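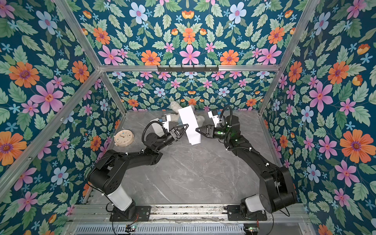
PRESS RELEASE
Friday, July 31, 2020

Plikska adds floral covering and marble-pattern worktop to its Drindport range

Plikska has extended its Drindport range of interior surfaces with a floral wall covering on a deep teal ground and a grey marble-patterned worktop. Both are available to order from the Liltport warehouse.

The covering carries pink six-petalled blossoms, orange daisy-like flowers with purple centres and pale blue flowers with pink centres, set among pale green serrated leaves. The clusters are mirrored. It can be applied to back, side and overhead panels, and is supplied in lengths of 938 cm. Paste is sold separately.

The worktop is cut to a standard depth of 900 mm. Other depths can be cut on request and add two working days to delivery. It may be fitted between panels carried on aluminium extrusion beams, and a black hook rail can be mounted on the upper rear beam.

"The repeat was redrawn in February so that the flowers meet correctly at the centre line of a panel," said Vasanthi Khondokar, surfaces manager at Plikska. "Fitters should hang from the middle outwards."

Samples are held under reference 447. Trade enquiries should be sent to Anwara Weerakoon at the Liltport office.

ENDS

Comments

Catinca Dumitrescu: Is the teal the same as on the old Hopkin covering? I have one wall left to finish.

Anwara Weerakoon: No, it is darker than Hopkin. Please ask for a sample first.

Hashini Wanigasekara: Does the hook rail come in white?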